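Keeping your records clean, without special products

My collection is 708 records now, most of them bought second-hand at garage sales, and nearly all came home dirty. Some friends ask me how I wash them, so I write it here in one place.

First, look at the record under a lamp. If there is only dust, do not wash. A carbon fibre brush is enough: hold it lightly on the grooves, let the record turn two or three times, then sweep to the outside.

For fingerprints and old grease you need water. I use distilled water from the supermarket with one drop of dish soap in a litre. Tap water in my suburb is hard and leaves a white bloom when it dries.
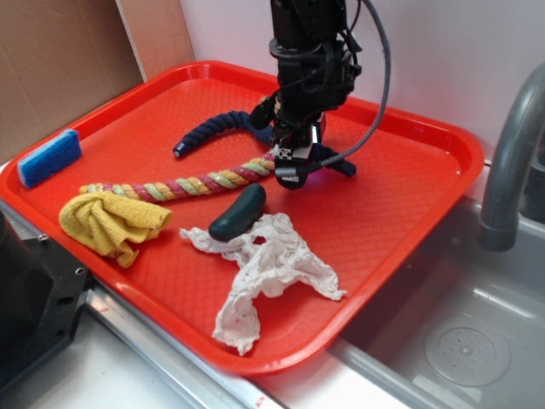
Protect the label before anything else. The paper drinks water very quickly and the colour can run. I press an old jar lid with a rubber ring over it, but you can buy a proper clamp – the Lindel one fits well and also works on seven-inch singles.

Wipe always along the grooves, never across. Use a soft microfibre cloth, no paper, and change to a clean side after each record. Then rinse with plain distilled water, because soap that stays in the groove makes more crackle than the dirt did.
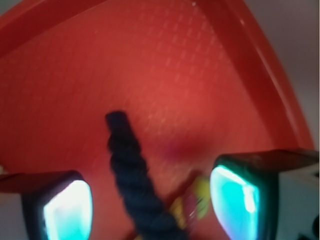 Red tray with a textured floor.

Drying is the step where people are in a hurry. Stand the records in a rack, away from the sun and the heater, and leave them until evening. I once put a wet record back in its sleeve and in December I found mould on it, so please be patient.

Throw out the old paper inner sleeves. They shed small fibres and you will have the same dust again next week. Anti-static sleeves cost a little more, but you buy them only once.

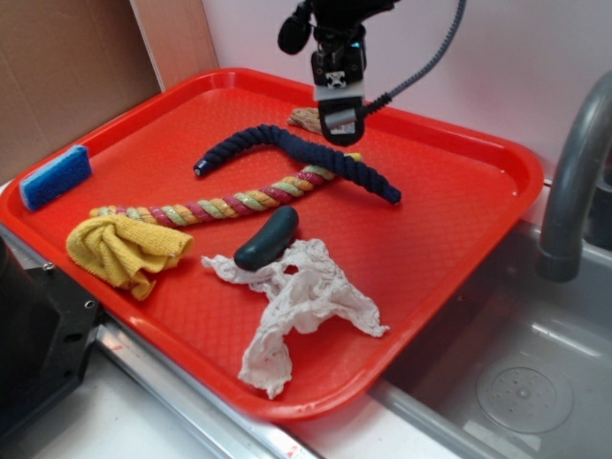 The stylus needs cleaning too. Brush it from back to front with a dry stylus brush, and never from side to side. I do this after every 9 sides and write it in a notebook beside the turntable.

Shellac 78s are a different matter. Do not let any alcohol touch them, it eats the surface. Plain distilled water and a quick dry is all I would do.

Tzu-hsuan Tse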